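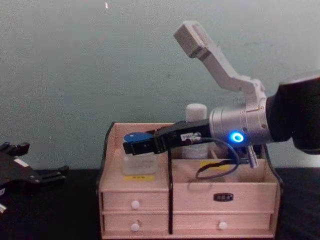 Hinata Kikuchi

My problem is with vocabulary cards, and how many old ones a person should repeat each day when new ones are coming all the time. I study Portuguese alone since I finished the evening course in Kultdale, and I write every word by hand on a small paper card, Portuguese on the front and a short sentence on the back. The cards live in a tabletop organizer of pale wood with four small drawers, and the drawers are my whole system. New cards go in the upper left. When I know a card, it moves to the lower left, then to the upper right (the one with the little black label plate), and last to the lower right. If I forget a card, it must go back to the first drawer. Three drawers have a round white knob, so in the morning I can open them half asleep.

In the beginning this worked very well. I had 108 cards and I finished before breakfast. Now I have 300, and the first drawer is always the fullest one, because the forgotten cards return there and the new ones also arrive there. I become slow, and I notice that I remember the paper and not the word. For example, I know that the card with a bent corner is "to borrow," but when I heard the same word in a radio program I did not recognize it at all.

I tried the Clania app for a month. It decides everything for you, and that part was comfortable. But I stopped writing, and my spelling became terrible. I would like to stay with paper if this is possible.

So I ask for advice on these points. Should I stop adding new cards until the first drawer is small? When a card is forgotten in the last drawer, must it really go all the way back, or only one drawer? And does somebody have a good way to practice verbs? I write only the infinitive now, and I am afraid this is not enough.

Thank you for reading such a long message. I study in the morning from 6:30 until I must leave for work, and I cannot add much more time.

Share 3

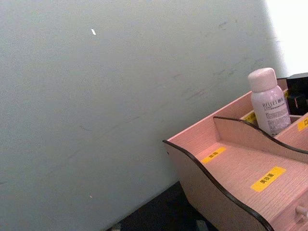 Corey Mudgway

Yes, stop the new ones for a while. I did Greek with cards and I made the same mistake, I loved to write new cards more than I loved to repeat the old ones. Writing a card feels like learning, and a little bit it is, but you pay for it later.

My rule was simple. The first group could never be over 100 cards. If it was full, I was not allowed to write anything new, even if I met a beautiful word. I kept a sheet of paper for such words and they waited there. After two weeks I looked at the sheet again and crossed out half of it, as I did not want those words anymore.

About the forgotten card, I moved it back one step only. The strict method sends it to the beginning, I know, but for me it was discouraging and it filled the first group with words that I knew nearly. If I forgot the same card again the next time, then it went to the beginning.

Also, please mix the cards well. You say you know the bent corner. I had this too, with a coffee stain. When a card becomes special in this way, throw it away and write it again with a different sentence. It takes one minute. Turn part of them around also, so that you see the sentence first and must produce the word.

For the radio problem cards do not help much, in my opinion. You have to say the word with your voice when you turn the card. I was ashamed to do it in the beginning because of my neighbors, but one can say it quietly.

11 comments

Name withheld

Just use an app. Paper is nice but the app counts the days for you. I use Skatska, it is free if you can stand the advertisements.

Hinata Kikuchi

Thank you, but as I wrote, my spelling became bad with the app. Does Skatska ask you to type the word, or only to choose it?

Name withheld

Only to choose, I think there is typing in the paid one.

Greek and Portuguese reader

I want to answer the part with verbs, as Corey left it out.

The infinitive alone is not enough for Portuguese, you are right to be afraid. But please do not write all the forms on one card. I did so with the tables from the Galanis grammar and I never learned one of them, I only learned to recognize the table. What helped me was to write one form on one card, always inside a sentence, and only for verbs that change in a strange way. For a regular verb the infinitive can stay. With "fazer" I have "eu faço" on one card and "eu fiz" on another, and I do not put them in the same week.

The subjunctive I would leave until the present and the past come without thinking. Others will disagree.

One more thing, on the time. If you have only the morning, do the oldest cards first, when you are fresh, and the new ones at the end. Most people do it in the opposite order and then they never reach the old ones. And if one morning you must leave before you finish, leave. The cards will be a little late and it does no harm.

Was this helpful? 14 people found this helpful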